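3. Data collection and the wrist-view filter

3.1 Setup

All demonstrations were recorded with two hand-held grippers, one per hand, no robot in the loop. The operator stands at the table, does the task, puts things back. Three views are saved: one from the head, one from each gripper. The task set (Rindeo-Cloth) is small on purpose. Towel out of a basket, towel back into a basket, towel flat, towel folded once. We stay with one towel per block and swap it between blocks.

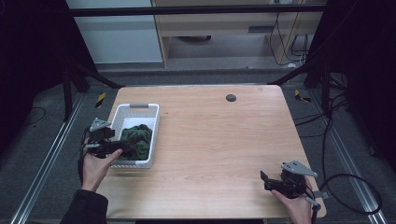

Task start was the hardest thing to label. We first used the moment the hands stop moving, which fails for two-handed work where one hand waits. Often one gripper is already down at the cloth in the basket while the other is parked over by the front right corner of the table, so the two hands need separate start marks. We now label each hand on its own and merge afterwards. The merge rule is in Appendix B.

3.2 Contact labels

Labels were made by hand for 13 sessions by Ottar Backlund and one second rater, using the Tremitz tool. Each rater marked three things, seperately per hand:

1. Approach. First point where the jaws are open and the target is between or under them. Baskets are awkward here. One finger can be inside the wall and the other still outside, over the table. We count this as approach, not contact.

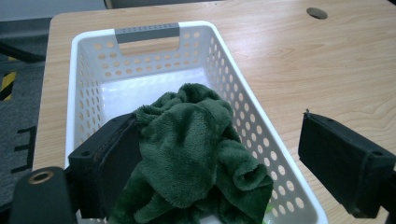 2. Contact. First visible change in the shape of the cloth next to a finger pad. If the raters differ by more than 2 frames the clip goes back for a second look.

3. Release. Pads clear of the cloth, jaws open. Fabric that sticks to a pad is not a release.

3.3 Filtering empty views

A lot of the wrist video has no cloth in it at all. Just tabletop and the two fingers. Early on we dropped these clips, on the idea that the policy can't learn much from bare wood.

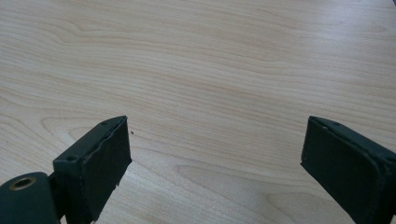
That was a mistake. Without them the policy had no sense of what "nothing here" looks like and closed the jaws on the table grain, again and again. Putting back up to 35 percent of the empty clips fixed most of it. Above that the policy got slow to commit, hovered. Pad wear was left in as is, we did not mask the fingers or retouch anything. A version with masked fingers did worse on release (Table 4) and we dropped it.

3.4 Head view or wrist view

We trained three versions on the same 3,000 clips: wrist only, head only, both. Same network, same schedule, same seed list as the Brallenum baseline. Wrist only is best at contact and worst at picking which hand should go first. Head only is the reverse. The head view sees both hands and the whole basket, but loses the fingertips once they are down in the cloth.
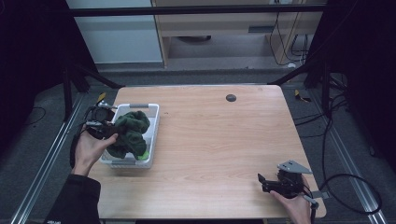 Using both closes most of the gap, but not for free. The two streams drift apart in time on long sessions and we had to realign them with the Głowacki method before training. Skipping the realignment costs more than dropping the head view alltogether. We tried a learned offset too. Unstable, not reported.

Remaining failures are mostly second grasps. The first grasp moves the towel, the second hand goes to where the towel was. Collection for a longer two-handed set is planned for September, with the per-hand start marks from 3.1 kept as they are.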